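Inicio Productos Soporte Foro Mi cuenta

Usamos cookies propias y de terceros para mejorar su visita. Aceptar Configurar

Ticket: la tienda Bundent no envía los correos de pedido a algunos clientes
Abierto por: Lavanya Reddy
Estado: en espera del cliente

Buenos días. Tengo una tienda de papelería con Bundent, plan Kama, y desde septiembre una parte de mis clientes no recibe el correo de confirmación. En el panel los mensajes aparecen como "enviado". No hay ningún error en rojo. Disculpen si uso mal alguna palabra técnica, el español no es mi primer idioma.

Ya he hecho lo siguiente. Vacié la caché, cambié la plantilla por la original y desactivé el módulo de cupones. Después hice 20 pedidos de prueba con direcciones distintas. Los de Gmail llegaron todos, los de dominios de empresa no llegó ninguno. Tampoco están en la carpeta de spam – lo pregunté a dos clientes por teléfono.
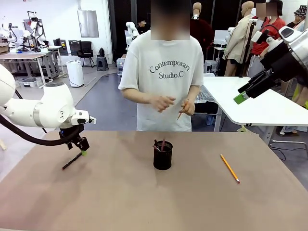 Mi dominio está registrado en Anivura y el registro SPF lo puse yo misma hace tiempo, copiando el texto de su guía. No sé si todavía es válido.

Respuesta de soporte, 10:40
Hola, Lavanya. El registro SPF apunta al servidor antiguo. Cambie el valor por el que aparece en Ajustes > Correo > Dominio y baje el TTL a 300. Añada también la clave DKIM, que en su dominio falta.

Lavanya Reddy, 16:15
Gracias. He cambiado el SPF y el TTL. Con la clave DKIM tengo un problema: Anivura me corta el texto cuando lo guardo, tiene 400 caracteres y el campo acepta menos. ¿Puedo partirlo en dos líneas?

Respuesta de soporte, 16:50
Sí, en el mismo registro, cada parte entre comillas y con un espacio en medio. No cree dos registros separados.

Lavanya Reddy, 18:05
Guardado así. Un pedido a la dirección de De Smet, mi cliente más grande, ya ha llegado – las otras las pruebo mañana. Me queda una duda: ¿se pueden reenviar los correos antiguos todos juntos, o tengo que abrir cada pedido?

Respuesta de soporte, 18:20
Desde Pedidos > Acciones en lote, hasta 3000 por envío. Espere a terminar las pruebas.

Tickets relacionados
Correos duplicados al cambiar el estado del pedido
Cómo comprobar el registro DKIM
El formulario de contacto no llega
Migrar el dominio desde Anivura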